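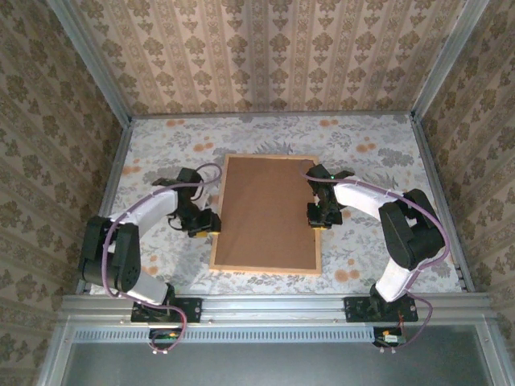
Progress report: two-arm kit review, October period
Submitted Wed 2 November

**1. Status against plan**

The review of the Bumico two-arm kit is on schedule for assembly, calibration and data capture. It is behind schedule on the service assessment, for reasons given in section 5. Spending remains within the approved amount. No change to the scope is requested in this report.

The purpose of the review, as agreed, is to decide whether the kit and its support plan are suitable for purchase by the Ludberg teaching workshops, or whether the competing offer from Okia should be taken up. The Okia kit has not been delivered. All results in this report concern the Bumico kit only.

**2. Installation**

The kit is installed in its final test layout. Both arms are mounted on one aluminum rail, each on its own black plate, and face inward over a shared work area. The controller boards sit below the rail, one per arm, and the arm cables run down to them along the outside of the elbows.

The work area is enclosed on three sides. Patterned wall and floor coverings were fitted because the vendor's vision software is advertised as tolerant of busy backgrounds, and the claim needed a fair test. The current set is a striped damask paper on the walls and a floral pattern on the floor. A plain gray set will be used as the control condition in the next period.

Assembly instructions were adequate up to the point of cable routing. The manual shows a route along the inside of the upper link. With that route the cable tightened before the wrist reached its full travel, and the connector at the gripper worked loose twice. We changed to a loop over the top of the gripper and around the outside of the elbow. No connector has come loose on either arm since the change. The vendor has been told and intends to revise the drawing.

**3. Calibration**

Each arm was calibrated on its own and then as a pair. Single-arm calibration is simple and can be done by a person with no background in robotics. Pair calibration is harder. The software asks the user to bring both grippers to the same reference points on a flat object and gives no warning when the points are too close together. A poor choice of points produces a calibration that passes the software check but leaves a visible offset near the side walls.

We now use a wood-bordered, cork-like board laid flat in the middle of the floor as the reference object. Its corners are easy to reach from both sides. This method is written up in the workshop notes and could be used for any similar kit.

**4. Test results**

The main task in October was two-arm handling of a flat board: approach from both sides, contact, small rotation, release. The agreed target for the period was 104 valid runs. The target was met. A run is valid when both arms complete the motion without an operator stop and the log contains no dropped frames.

Findings:

- Position hold at the wrist is good when the arm is partly extended and gets worse near full reach. The droop is repeatable and can be corrected in software.
- Servo temperature at the elbow rises steadily under continuous use. Sessions are limited to 60 minutes, followed by a rest period. The vendor's data sheet does not mention a limit.
- The gripper fingers mark soft surfaces when closing force is left at the default. We reduced the setting and saw no loss of grip on the board.
- Timing between the two arms is acceptable for slow work. At the fastest setting the right arm starts late often enough to spoil a shared lift.

Results against the patterned background are complete, but they cannot be interpreted until the control runs exist. No claim about the vision software is made at this stage.

**5. Support service**

The offer includes a support plan with remote diagnosis and replacement servos. Remote diagnosis was used once, for the late start on the right arm. The response was prompt and the advice was correct in part: a firmware update shortened the delay - it did not remove it.

The replacement service could not be assessed. A servo was ordered as a trial through the regional distributor, Khổng, and had not arrived at the end of October. The order was accepted and later listed as pending stock. We consider this a material point, as a teaching workshop would lose the use of a full station while waiting.

**6. Budget**

The request for the next period is $2000, as planned. It covers spare gripper fingers, the plain wall and floor set, and shipping of the Okia kit to the test room. The support plan is paid to the end of the review.

**7. Risks**

| Risk | Effect | Action |
|---|---|---|
| Okia delivery slips again | No direct comparison | Set a cutoff date with the supplier |
| Servo not delivered | Service section incomplete | Raise with Bumico directly |
| Elbow wear | Results drift over time | Repeat the baseline runs every week |

**8. Next period**

1. Control runs with the plain gray set, same task and same settings.
2. Shared lift at reduced speed, with the updated firmware on both arms.
3. Assembly of the Okia kit on a matching rail, if delivered.
4. Written answer from Bumico on the session time limit and the stock position for servos.

A decision is needed from the funder on item 3. If the Okia kit is not here by the cutoff date, we propose to finish the review on the Bumico kit alone and report on that basis.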